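I finally gave in and bought a green baseplate. For years I just built straight on the table, and every wall I made slid away from me the second I pressed down on it — so annoying! I picked this one up at the Dremholm flea market, along with a bag of some 400 bricks in every color going (no instructions, no box, hooray).

I've decided not to sort. Last March I put everything into little tubs by color and I didn't build a single thing for 2 weeks. Now I tip the lot out at the back and pull from the pile as I go. Stacks first, whatever colors come to hand, and then a row or two down on the green until it starts looking like a street. 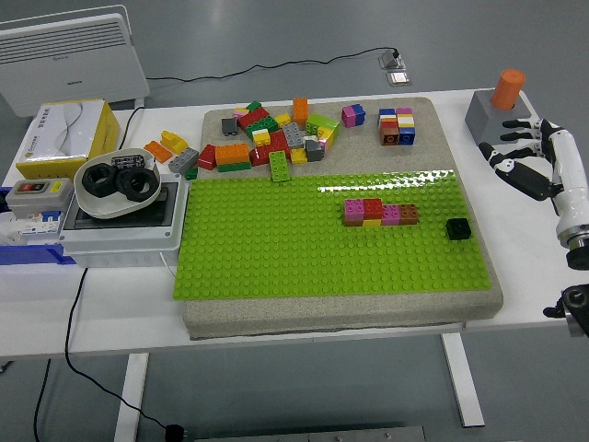
A short row, one lonely black brick, and the pile at the back.

I think the pink and brown ones want to be a bakery. More when I've found enough white for the windows!

13 Nov 2018

Comments (3)

Nurkix: The pile method is the only method. My sister sorts and we don't discuss it.

Clerkura: Love the striped towers, please don't take them apart!

Anghel: Is the baseplate the lime green kind? I've been after one of those for ages.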